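Section 3: Writing Up the Board

By now the Clonadik wall planner is out of its box, the brackets are in, and the board is hanging more or less level. If it isn't level, go back to Section 2. We'll wait.

This section covers the part most households skip, which is deciding what goes on the thing before someone writes "MILK" across the middle of it in letters the size of a dinner plate.

Before you start

You will need a dry-erase marker with a black felt tip, a soft cloth, a ruler, and everyone who lives in the house, for 20 minutes. The last item is the hardest to find in one piece.

CAUTION: Check the barrel of the marker before it touches the board. Permanent markers live in the same drawer and look innocent.

1. Wipe the board from top to bottom with the dry cloth. There is a fine factory dust on a new one, and ink will sit on top of it and slide.

2. Try the marker low down near the tray, where a mistake will be least admired. Draw a short line, count to 20, and wipe. If it comes off clean, carry on. If it leaves a gray ghost, try another marker. 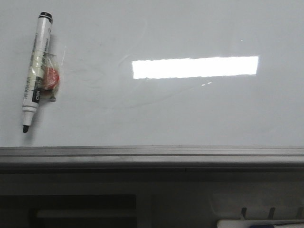

3. Rule the columns. Seven for the days, plus one on the right for things that belong to no day at all, such as the gutter. Leave that last one wide. It fills up.

4. Give each person a row. Put the rows in order of age, or height, or whatever your family can agree on before dinner. The dog may have a row if the dog has appointments.

5. Enter the fixed items first: school, shifts, trash day, the thing on Thursdays. Use short words. "Dentist 3:00" will be read. "Don't forget we have to leave early for the dentist" will not.

NOTE: Write times on the same side of every square. It looks fussy for a week and then you stop having to hunt for them.

6. Add the chores. Put a name beside each one. A chore with no name is a wish.

Rewards are up to you. Some homes run on stickers, some on wrapped candy, some on dread. The Mthembu chart pad (sold separately) has room for 79 stars

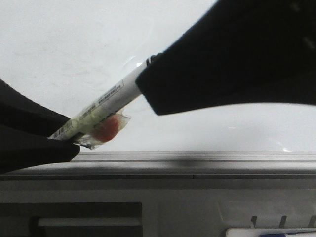
and in our experience that is plenty, as most children start bargaining for cash well before then.

7. Pick one evening to wipe and rewrite the week. Sunday is popular. Whoever does it gets the final word on spelling.

CAUTION: Do not clean the board with scouring powder, nail polish remover or a damp sleeve. Ink left on past a month – say, all of May – may need the Bosuveck spray, used sparingly and with a window open.

Guide text by Karabo Naidoo. Revised April 2019.

Related guides
Section 2: Hanging the Board
Section 4: Magnets, Hooks and the Weight Limit
Getting Old Ink Off
Wultstead Pantry Labels: Set-Up

Comments (3)

pegboard_dan: Step 6 caused an argument that is still going. Board is fine.

Lorna T.: Can you rule the columns with thin tape? My lines get rubbed out every time I wipe Wednesday.

mudroom: Lorna – yes, we did ours with tape and it has held up. Press the ends down hard or the kids will pick at them.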